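Home | Kitchen | Laundry | Workshop | Contact

Getting Stuck Labels Off Jars

Most jar labels come off with warm water and dish soap. Fill the sink, put the jars in with the lids off and leave them for 60 minutes. Paper labels usually slide off in one piece.

If a gummy layer stays behind, mix equal parts baking soda and cooking oil and rub it on with your fingers. Leave it 9 minutes, then wipe with a paper towel and wash again. Plastic labels are different – warm them with a hair dryer and peel slowly from one corner.

Don't use steel wool. It scratches the glass, and the scratches hold dirt.
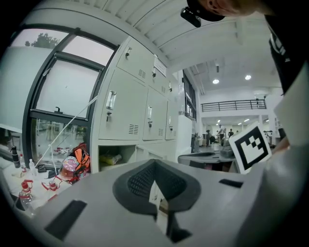
Javiera Garrido

Lids hold smells longer than glass does. Set them upside down on a windowsill for a day, and throw out any with rust on the inside rim.

Comments

Benvinda Serrano: Peanut butter works too, but it took me two washes to get rid of the smell.

R. in Ohio: The oil mix got the glue off my pickle jars. Does it work on plastic tubs?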